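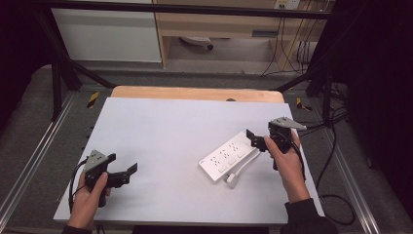

Hokalura Water has replied that the meter reading stands and that the full balance is due in November, whether or not the previous bills were estimated.

Our household in Zurndale received a bill for $655 for one quarter. The usual amount is almost $80. The three bills before it were marked "E", and I did not know at the time that this meant estimated. The new one is marked "A". There are two adults in the house, no pool and no sprinkler system. Is the company permitted to collect the entire difference at once, and what should be checked before I pay?

Asked by northporch
Zurndale, water and sewer

gravel_and_lime
Please begin with the meter itself. Write down the number on the dial and compare it with the "present reading" on the bill. If your number is lower, the bill is wrong and you should request a corrected one in writing.

If your number is the same or higher, turn off every tap and appliance, record the reading, and wait two hours without using any water. Movement during that time indicates a leak on your side of the meter. Toilets are the usual cause. Place a few drops of food coloring in the tank and look in the bowl after 16 minutes or so.
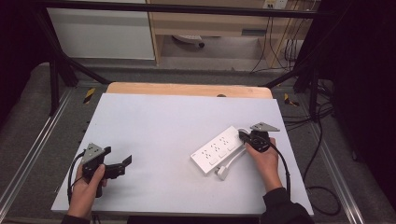
Once the leak test is complete, gather the three estimated bills and add up the units charged on each. Subtract the reading on your last "A" bill from the present reading, and compare the result with the total of all four bills. The two figures should agree. In my own case they were 62 units apart, which the company corrected on the following statement.

As to collecting the balance at once, the answer depends on the local rules and on the terms of service. Request a copy of the terms and look for the section on back billing - it is often placed near the end, after the fees. Many utilities will also agree to a payment plan if the customer asks before the due date. Keep a copy of each letter.

Zistar
Had the same thing. Call in the morning, the line is shorter.

tabulated
I agree with the first reply, with one addition. If a leak is found and repaired, keep the plumber's invoice and ask whether an adjustment is available for the sewer portion of the bill. Some utilities allow this once in a given period. Pay the undisputed amount on time, and state in your letter which part is in dispute.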